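New tool day on the little block-pushing cell! Spent the whole morning re-teaching it and I had so much fun that you're all getting a thread.

Quick background for new followers. This is the small arm at our Dobson shop, the one we use for trying out push planning before anything goes on the big Weven line. It has no fingers and never picks anything up. One long straight tool, and it shoves stuff around on a board.

The old tool had 3,623 cycles on it and a flat spot worn into the tip. You could hear it, a sort of dry scrape on every long push. Gualtiero Monti turned us a new one over at Okberg and it arrived with a handwritten note saying "do not crash this." No promises, Gualtiero.

Swap itself is easy. Arm to the service pose, power off, old tool out, wipe the seat, new tool in, snug it up, then put a wrench on it properly. I used to skip the wipe. A speck of grit in the seat doesn't sound like much until you see what it does at the far end of a long tool.

Then the tool length has to be taught again, even if the new part came off the same drawing. I touch off at 5 spots and compare. First pass one corner read high, so I loosened the board, cleaned under it and bolted it back down. Second pass, lovely.
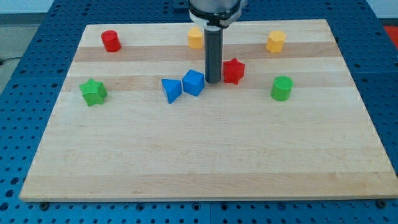 Tip height is the setting I fuss over most. Too high and it rides up on a block, too low and it drags on the wood. I jog down next to a real block, like the red star there, and creep in at 2 percent speed until I like the gap. Then I save it – and write it on the tape on the controller, where I can find it when the backup is three menus deep.

Zachary Gill asked why we still use a maple board when Donix has those nice plastic ones. I love the maple! It's flat, it takes a light sanding, and if the tip does touch down it leaves a mark I can find with a fingernail.

Next up is the slow dry run, all the push paths with the tip lifted, me standing there with my thumb on the stop. After that, half speed with blocks. I'll add to this tonight if I get through it.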